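Replacing the Memory in a Desktop Tower

Time needed: 50 minutes. Tools: Phillips screwdriver, antistatic strap, lint-free cloth.

Shut the computer down, switch off the power supply, and unplug every cable. Hold the power button for 2 seconds. Remove the side panel and lay the tower flat with the open side up. Clip the strap to bare metal on the chassis.

If the cooler blocks the slots, remove it and wipe the old thermal paste off the CPU. Leave the CPU in its socket with the retention frame closed.
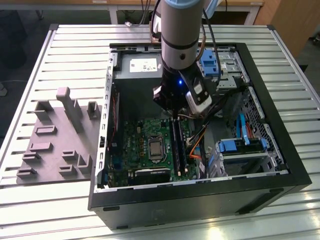
Fig. 1. Tower on its side, cooler off. The memory slots are to the right of the CPU.

Open the latches at the slot ends. Some boards have a latch at one end only. Lift the old module straight up by its edges and put it in an antistatic bag.

Line up the notch in the new module with the key in the slot. Press evenly on both ends until the latches close. If a latch stays open, take the module out and check the notch again. Do not force it.

Apply new paste, refit the cooler, and reconnect its fan lead. Close the case and start the computer. Check the installed memory in the BIOS setup screen before loading the operating system.

Last revised 6 February 2025, L. Brandão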